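Week 6 handout. Read it before the lab, and bring your own doubts along.

# Handling different screen sizes without fooling yourself

Most tutorials on this subject promise that if you use flexible layouts, your app will look right on everything. I have never seen that happen. Flexible layouts stop the worst of the damage, and the rest is work.

## What the guides claim

The usual advice is to avoid fixed positions, let text wrap, and supply a second layout for wide screens. Fine as far as it goes. The trouble starts with the word "wide". The guides treat width as a property of the device, but a user can split the screen, turn the tablet round or raise the text size until your roomy layout has the space of a small phone.

So ask how much room your window has now. Don't ask what the device is called. Code that checks for a model name will be wrong by January. 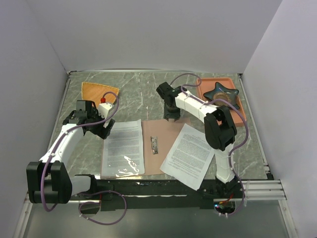

## Case: the Fluvport booking app

Fluvport is the ferry booking app we pulled apart in week 4. Its makers used the Nindow layout library, which advertises "one layout, every screen". Two things went wrong:

- The timetable switched to two columns at a width of 1000 units. With large text turned on, the right-hand column lost the ends of its place names, so "Londport" became "Londp".
- Rotating the phone rebuilt the screen and threw away whatever the user had typed. The library's notes mention this in a footnote.

Neither fault showed up in the preview window, where the text is always the default size and the sample names are short. A preview tells you that the layout can work. Treat it as weak evidence.

Anikó Hegyi's group went through the crash and complaint log, 2332 entries, and tried to sort it by screen size. They found the size field was blank in a lot of them. Be wary of any chart that says "users on small screens are happy" until you know who got left out.

## What I would do

1. Write the narrow layout first, with the longest real text you can find.
2. Widen the window slowly and note where it starts to look silly. Put your switch there, and ignore the round number in the manual.
3. Repeat with the text at its largest.
4. Rotate halfway through filling in a form.

The Kun test tool can run up to 2 of these steps for you. It compares screenshots, so it will happily pass a screen that is ugly in the same way twice. Look at the results yourself.

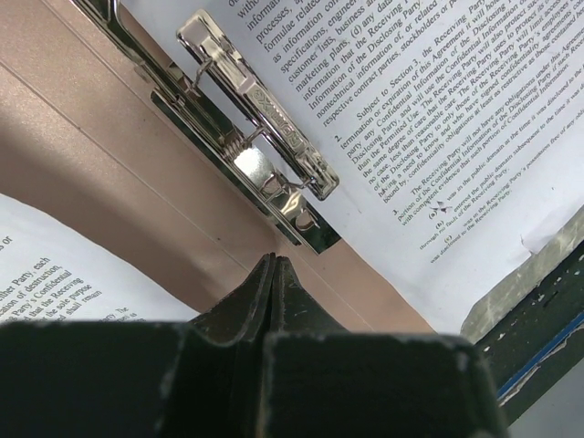 *Printed pages and a metal lever clip in an open file folder.*

## For the lab

Take your own week 3 app and try to break it using steps 1 to 4. Hand in the failures with the window width and text size written beside each. "Works on my phone" gets no marks. If you find no faults at all, I'll want to see how you looked.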